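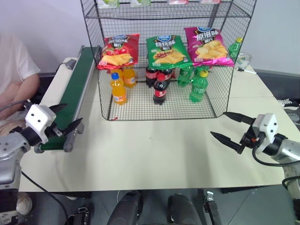

Baltcombe shop-shelf cell: notes from the Wednesday meeting

Held in the Dhillon room, started at ten past two when the projector finally gave in and spoke to us. Both shifts were there, plus the cell lead, the electrician, the safety rep and someone from Vekex on the phone. I was on minutes again (I did volunteer, so no complaints from me). I've written these up the way people said things. If I've got you wrong, shout and I'll change it.

Last meeting's notes

Agreed, with one fix. I'd put that the crisps were going back on the lower shelf, and they aren't. Crisps stay up top, drinks stay underneath, same as before. Sorry to whoever moved them all on my say-so.

The stop on run 727

This took up most of the afternoon, so I'll go through it properly.

For anyone who wasn't in, run 727 was an ordinary mixed run. The left arm picks from the belt, the right arm picks from the shelf, and the pair of them swap places in the job list every so often. Part way through, the left arm took hold of an orange bottle slightly too high, up by the shoulder, and the bottle started to tip. The operator saw it going and hit the stop. Both arms froze, exactly as they should. The belt carried on.

It carried on for 29 seconds, which doesn't sound like much until you picture a bottle pinned by its neck while the belt drags its bottom end along. The bottle bent, then popped out sideways and went on the floor. The loader on the belt side had by then put a hand in to catch it. The arm had stopped but the fingers hadn't gone slack, they were still holding at full squeeze, and when the bottle shot out they snapped shut the rest of the way and caught the edge of the loader's hand. Red mark, a bit of swearing, no broken skin. First aider looked at it straight off and it went in the accident book the same afternoon. The loader was at the meeting and says it's fine now and would people please stop asking.

We then spent a while on who should have done what, and the cell lead pulled us off that, quite rightly I think. Anybody standing there would have put a hand out. I know I would have. You see a bottle falling and you grab it! So we went back to talking about the kit.

Why the belt didn't stop

The electrician had traced it before we sat down. The belt came over from the old packing bench and was wired to its own switch, with a lead to the main stop that was supposed to be temporary. When the table was shifted back towards the wall in the summer, that lead got unplugged to make room and was never plugged back in. There's no light or message to tell you. The belt starts and stops nicely from its own switch, so it has looked healthy every day since then.

The night shift pointed out that the morning check sheet says "press stop, check arms stop". It says nothing at all about the belt. Everyone has been ticking the box in good faith. I wrote that sheet, so that one's mine, and I said so.

There was some back and forth over whether a plug is good enough even if we do put it back. The electrician says no, it needs to be wired in and it needs to fail off, so if the lead comes out the belt won't run at all. Nobody argued. It'll mean a day with the cell down and we're having it.

Why the fingers kept squeezing

Longer chat, and this is where we had Vekex on the line. Their controller treats a stop as "hold what you've got". The idea is that an arm carrying something heavy shouldn't drop it on your foot, and you can see the sense in that. For a bottle of pop it's the wrong way round. Their person said there's a setting that lets the grip ease off to a light hold after a stop, so the bottle stays put but you could pull it out with one hand. We've had that setting all along. It's in a menu that none of us had opened.

I asked if easing off could make things worse anywhere else, and Vekex said possibly yes, if the arm was up high over the shelf with something in it. So we aren't just going to flip it and go home. The day shift will try it with full bottles first, low over the table, then higher, with the belt unplugged and everyone stood back.

The two black fingers on each gripper came up as well. They're Jindetti ones and they taper quite a lot towards the end, which is lovely for getting in between bottles stood close together and not so lovely if it's your hand. The safety rep would like softer tips. The cell lead has tried soft tips on another job and found they slide on wet plastic. Left open, but we'll ask Jindetti what they've got.

Why it grabbed too high in the first place

Still not sure, and I want that written down plainly so it doesn't turn into a fact by next month. Two ideas were going round:

- The belt had crept. It's set at a slant to the table, and if the near end gets knocked the arm's idea of where the bottles are will be out. There are scuffs by the near roller that might be from a trolley. Or might be old.
- The height setting was for the cola bottles and hadn't been changed over. The log shows the change being asked for but doesn't show it finishing.

Day shift like the first one, nights like the second, and I couldn't tell you which I believe. The cell lead is going to mark the belt's feet with paint pen so at least we'll know if it moves from now on. Vekex will read the log for us if we send the whole thing and not the bit I cut out for them last time.

Where people stand

The safety rep raised this and went on for a while, and I thought it was the most useful part of the day. Loading is done from behind the belt, which puts you within reach of the left arm when it comes across. We all know that, we've all got used to it, and that's sort of the trouble. The rule has been "don't reach in while the arms are moving". In this case the arms weren't moving! The loader stuck to the rule and still got nipped.

New wording, agreed by everyone in the room: no hands past the belt edge until the arms are stopped, the belt is stopped and the operator has said "clear" out loud. If something falls, it falls. We can mop.

There was a suggestion of a clear screen along the belt side. People mostly liked it but loading would get fiddly, and someone would have to work out how you'd reach the far end by the bracket. Parked until we've had a look at what it would cost.

Cables were mentioned too. The one that hangs off the left arm and down over the table edge has been catching on people's knees, and on the right the loop under the arm is looser than it was. Neither had anything to do with run 727 as far as we can tell. They still want tidying, and it makes sense to do it on the same day as the belt wiring.

Are we running in the meantime?

No to the belt, yes to the shelf. The right arm can carry on with shelf picks, at slow speed, with the belt switched off at the wall and the plug taped over. The left arm is parked. I know this leaves us behind on the mixed runs and the cell lead has already told the people upstairs, who took it well enough.

What we said we'd do

- Electrician: wire the belt into the main stop so it fails off. Tidy both arm cables while the cell's down.
- Me: rewrite the morning check sheet with the belt on it, and put the old ones in the bin so they don't come back.
- Day shift: try the lighter hold after a stop, low first. Write down what drops.
- Cell lead: paint pen on the belt feet, send the full log to Vekex, ask Jindetti about tips.
- Safety rep: new wording up on the wall by the table and read out at both handovers. Price for a screen.
- Everyone: if you unplug something to move something, tell somebody and stick a note on it.

Any other business

Spare bottles keep ending up beside the shelf unit when they belong in it. They get in the way of the right arm on wide picks, so please put them back.

The crisps are for the robot. The bags are getting light on the top shelf and I'm saying no more than that.

Finished at twenty to four. Next one is in October, same room, and I'll send round the test results before then if I have them.

Related notes
Morning check sheet, Baltcombe cell (being rewritten)
Moving the table: what was unplugged and when
Jindetti fingers: cleaning and swapping over
Vekex controller: what the stop button does
Notes from the last cell meeting

Last updated: Wednesday, 4.50 pm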